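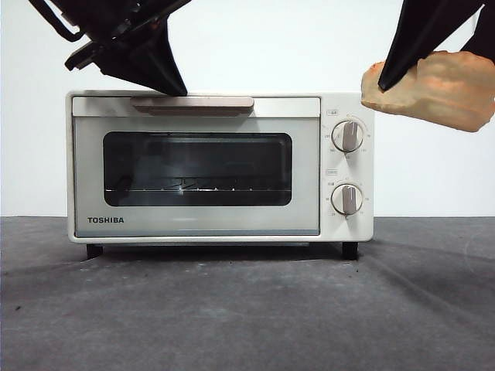
Last updated: March 25, 2025

By Latifa Tazi and Murdo Nisbet

Filed under: Payments & Remittances

3.2 Fee disclosure and choice of payout method

Figure 2. Countertop oven, front view.

The survey covered 329 senders who used one of two licensed transmitters, Erko and Udwood, during January. Each respondent had completed at least one transfer to a bank account or a cash pickup point. Transfers funded by credit card were excluded, as card issuers may add a cash advance fee that does not appear on the transmitter's receipt.

Total cost was defined as the stated fee plus the exchange rate margin, measured against the mid-market rate at the time of the order. Of the full sample, 154 respondents chose cash pickup. Within this group, 92 named the stated fee correctly, but only 38 could also name the rate they had been given. The gap was wider for repeat senders than for first-time senders - a result that differs from the pattern reported by Cuautle and Poon for agent locations.

We then tested whether the order of items on the receipt affected recall. Udwood prints the rate above the fee, while Erko prints it below the total. Recall of the rate was higher among Udwood customers, although the two groups also differ in age and in the average amount sent. The estimates in Section 4 control for both. Receipts issued in a language other than English were coded separately by Tamayo and are not pooled with the main sample.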